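Marlina Teoh
Short thread on backing up the Nunbridge choir archive. 1,881 scanned scores, 2 copies, neither kept off site until July.
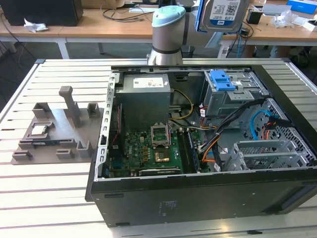 Desktop tower with the side panel off.

12 shares

Marlina Teoh
File names came first. Old scheme was composer only, so duplicates overwrote each other. New scheme is catalogue number, composer, voice part. No spaces. 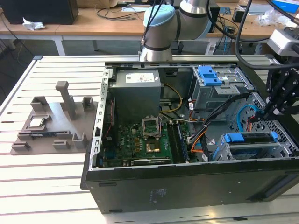

How often should the off-site copy be checked?
Every October, by opening 17 files picked at random and comparing checksums on the rest.

3 comments

Marlina Teoh
Checksum list is plain text, stored with each copy.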